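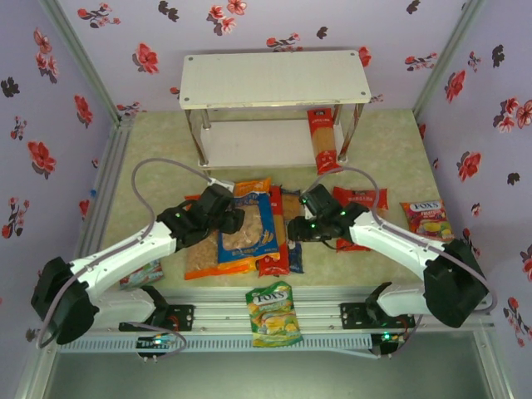

Barine aus der Vorratsecke
August, kurz nach neun Uhr abends

1/8 Ihr Lieben, ich bin endlich bei den Vorräten angekommen! Seit dem Umzug nach Illau lag alles Trockene in einer Kiste unter der Bank, und jedes Mal, wenn ich Nudeln wollte, musste ich halb hineinkriechen.

2/8 Jetzt gibt es dafür ein kleines Regal mit zwei Böden. Oben cremeweiß, unten weiß, dazwischen blanke Metallstützen. An der Vorderkante ist es schon ein bisschen abgestoßen, aber das mag ich ja, ein Regal darf ruhig etwas erlebt haben.

3/8 Eine lange rote Nudelpackung ragt auf dem unteren Boden vorne über. Ich hab hin und her überlegt (quer? schräg? in ein Glas umfüllen?) und bin noch zu keinem Ergebnis gekommen. Wie macht ihr das mit den langen Packungen?

4/8 Viele haben nach der Tischplatte gefragt! Blassgrün, mit weißen Wolken und feinen Adern in Apricot. Bei Grarkero lag sie in der Restekiste, 164 Euro, und ich bin dreimal drumherum gelaufen, bevor ich mich getraut habe.

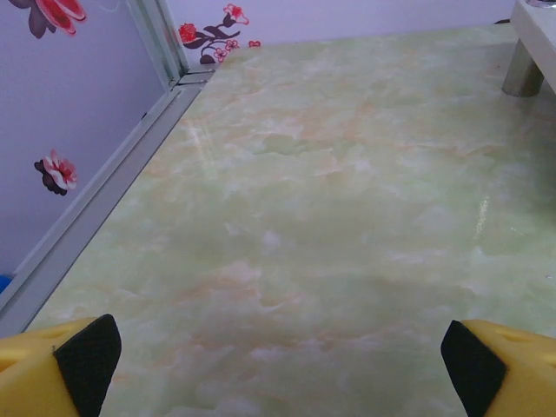 Marmoroptik in Mintgrün, mit ordentlich Glanz.

5/8 Sie spiegelt ziemlich, das muss man mögen. Ich wische nur mit einem feuchten Tuch und ein paar Tropfen Spüli - alles andere gibt bei mir Schlieren.

6/8 Zum Sortieren kommt bei mir immer erst alles auf einen Haufen in die Tischmitte. Meine Mutter hat das auch so gemacht, und ich finde, man sieht dann einfach besser, was man doppelt hat.
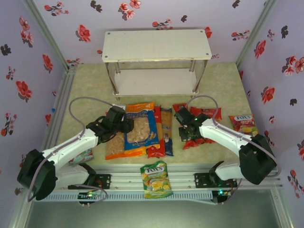

Die große blau-orange Tüte liegt obenauf, rechts davon rote Snackpäckchen.

7/8 Die Tapete mit den roten Blüten bleibt übrigens! Sie heißt Sayegh, und ich hatte erst Angst, dass sie neben dem Grün zu viel wird, aber das Lila im Hintergrund beruhigt das Ganze wunderbar.

8/8 Oben aufs Regal sollen Knabbersachen, unten Nudeln und alles Schwere. Falls ihr Ideen für die große Tüte habt, immer her damit, ich lese heute Abend noch mit - der Tee ist schon aufgegossen.

Kontakt | © Barine | Nach oben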